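Testeck Household Materials Program
Progress Report to the Grirnon Fund
September 4, 2023

Work on thin films and paper goods is on schedule. The tabletop trials began in September with tissue, balloons and light plastic bags.
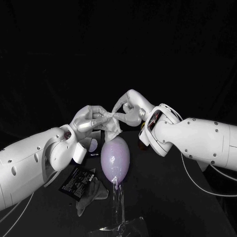 Leak handling remains the most demanding part of the plan. Water must be caught before it spreads across the work surface, and paper loses strength quickly once soaked. A single tissue draped over the top of a lavender balloon does little for a stream running from the bottom, and the procedure now calls for placing the paper low. The supplier, Trukovari, has delivered 3000 tissues for this purpose.

Plastic bags are covered under the second work item. 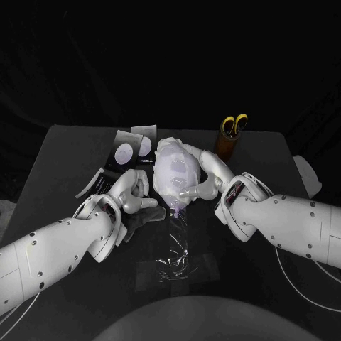 Will the bag trials need additional funds?
They will be completed within the current award, which covers 400 trials.

Spending on supplies to date is $617. Pietrzak will review the written procedures, with attention to

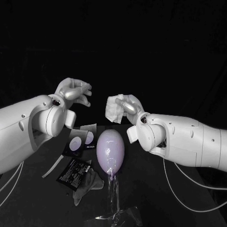
the order of steps for wiping, the disposal of used paper and the storage of filled balloons between trials. Comments are expected within 3 weeks and will be attached to the next report.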